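In Defense of the Ugly Pillowcase
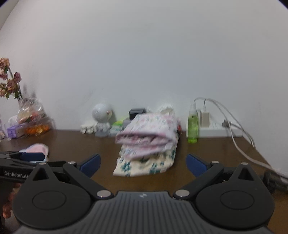
A pink floral folded on top of a cream one with teal flowers.

I own exactly zero matching sheet sets and I would like to make a case for living this way.

It started with a move. When we left the apartment over in Nusosbridge, I did that thing you do where you hold up every item you own and ask yourself if it deserves a spot on the truck. Pans, yes. The waffle iron, sadly, no. And then I got to the linen closet, which was really a hallway cupboard with a door that stuck, and I sat down on the floor and didn't get up for most of an afternoon.

Because here's what was in there. A flat sheet with brown stripes from my first place, no fitted sheet to go with it. Tablecloths from two different relatives. A set of curtains that fit windows I haven't lived behind in years. Pillowcases, so many pillowcases, and hardly any of them with a twin. Small florals, big florals, one with sailboats. I'd been carrying this stuff from address to address without ever once deciding to keep it.

My sister, who is a very tidy person and whom I love, told me over the phone to bag it all up and start fresh. "You're an adult," she said. "Buy a white set." And I almost did! I had a Prastell set sitting in my online cart for most of March. It was the kind of white that hotels use, and in the pictures it was on a bed beside a window with nothing on the sill, and I thought, yes, I could be a person with nothing on the sill.

I never bought it. I've been trying to figure out why ever since, and this is what I've got.

First off, I think we've been sold a strange idea about what a grown-up home looks like. Somewhere along the way it got decided that the sign of having your life together is that everything is the same color. The towels are one color, the sheets are one color, the storage bins are a third color and they all have labels. I've been in houses like that and they're lovely for a weekend. But I always end up walking around them a little stiffly, like I'm wearing somebody else's shoes. I don't know where to put my coffee.

The house I think of when I think "nice house" is my grandmother's, and nothing in it matched anything. You'd get into bed in her back room and the bottom sheet had roses and the top sheet had checks and the pillowcase had been washed so many times that the pattern was more of a rumor. It was the softest fabric I have ever put my face on. I have since paid real money for sheets with a big number on the package, 500 thread count, and they were fine. They felt like a nice shirt. They did not feel like that pillowcase.

Which brings me to the practical part, so I don't sound like I'm only being mushy. Old cotton is good! A lot of it was made heavier than what I find on the shelf now, and after years of washing it has done all the shrinking and fading it's going to do. You know exactly what you've got. Nothing about it will surprise you in the dryer. I picked up a fitted sheet last year from a shop I won't be rude about, and after one hot wash it fit the mattress the way a swim cap fits a head.

And the cost – well. I went through a stage of buying secondhand linens at the church sale near us, and I don't think I ever paid more than 6 dollars for anything, and that included a tablecloth big enough for a wedding. (I have never hosted anything close to a wedding. I cut it down and made napkins, badly.) A plain new set from Plulletti, which is the brand everybody in my office seems to have, would have run me more than 100 dollars before shipping. I'm not saying they aren't worth it. People I trust swear by them. I'm saying that when a guest spills red wine on my table, I say "oh, don't worry" and I mean it, and I'm not sure I could pull that off with a Plulletti.

Now, the counterargument, which my sister has made to me several times and will make again when she reads this. She says there's a difference between having a relaxed home and having a closet you can't close. She says I'm hiding a clutter problem behind my grandmother. And okay, ouch, but she's partly right. There were things in that cupboard that had no business moving anywhere. The curtains went. The sheet with the dead elastic went, in pieces, into the rag bag. Anything that smelled like a basement even after two washes went too, and I didn't cry over any of it.

So I do have rules, or habits at least. If it's scratchy, it goes. If I wouldn't give it to a guest, it becomes a rag or a drop cloth. If it hasn't come off the shelf in 18 months I take it out and use it that same week, and usually I find out pretty quickly whether I like it or just feel guilty about it. Guilt is a terrible reason to store fabric. I kept a crocheted thing for ages purely because I was afraid of the person who made it.

What's left after all that is a pile that folds down smaller than you'd think. I keep it where I can see it, and I've stopped sorting by type. Florals go on top of florals, stripes wherever they land. When I make a bed I pull from the top. Sometimes the result is kind of wonderful, and sometimes it looks like a yard sale, and then in a week it's something else.

I think that's what I'd been missing in all those tasteful white bedrooms. They look finished. Somebody made one decision and then protected it. A mixed-up bed is never finished, so there's nothing to protect, and a kid or a dog or a plate of toast can get on it without anybody flinching.

There's also a thing about memory that I have a hard time putting into words without getting goopy, so I'll be quick. I don't keep a journal and I'm terrible with photos. They're all on my phone and I never look. But I handle sheets every week. I'm folding a pillowcase and suddenly I'm back in the apartment with the radiator that banged, or I'm nine years old with chicken pox, being told not to scratch. I didn't go looking for it. It was just in the laundry. I don't think a white set would do that, or maybe it would eventually, but I'd have a hard time telling which white pillowcase was the chicken pox one.

A neighbor of mine on Huang Street went the other direction last winter. She gave away all her old linens, bought two matching sets in a sort of oatmeal shade, and says it's the best thing she ever did. She makes the bed in a minute flat and never digs around for a mate. I believe her! She's happier, her closet door shuts, and she has a shelf free for board games. If matching calms you down, please, match. I have nothing against oatmeal.

I'd only ask that before you bag up the old stuff, you sleep on it. I mean that literally. Wash the ugly one and put it on your pillow for one night. My sister tried it at my place when she came to help us unpack, since the florals were all I could find, and the next morning she wanted to know if I had another one with the sailboats.

I don't. She can't have mine.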